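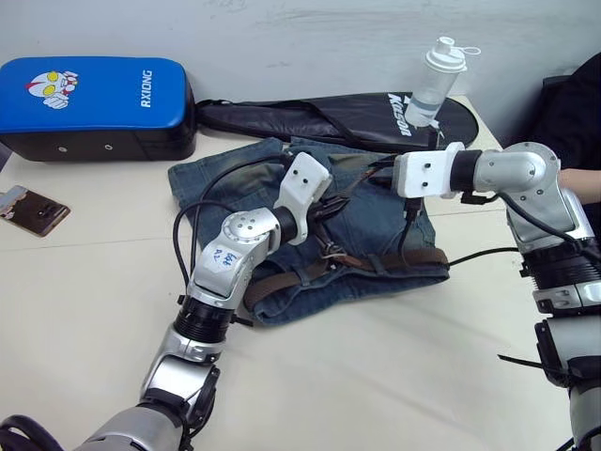
Denim shorts on the white table

Progress report, Bramia clothing repair project
2018-08-03

Hi Nandini,

Well, we got through the second quarter and I'm pretty happy with it! The grant covered 400 repair kits, and all of them have gone out to the schools on the Drotura side of town. Esther Muriithi did the deliveries in her own car (I've put her gas receipts in with the rest, sorry they're so crumpled).

The evening mending classes started slowly. We had 5 people in February and I was getting nervous, but Mwajuma put up flyers at the bus station and now 70 are signed up – more than we have chairs for, so we've split them into two groups. Zippers are still the thing everyone wants to learn. Hems come a distant second.

Money-wise, we're under on thread and over on rent. The landlord at Shin Street put us up again, and I'd like to move 1,000 dollars across from the equipment line to cover it, if that's okay with you. Emmanuel Urio has the full sheet and can send it over.

Still not done: the kids' pattern booklet. Erasto's drawings are lovely but the printer wants them bigger, so he's redoing the lot. I'm hoping to have a proof for you with the next report.

Call me about the rent thing when you get a minute!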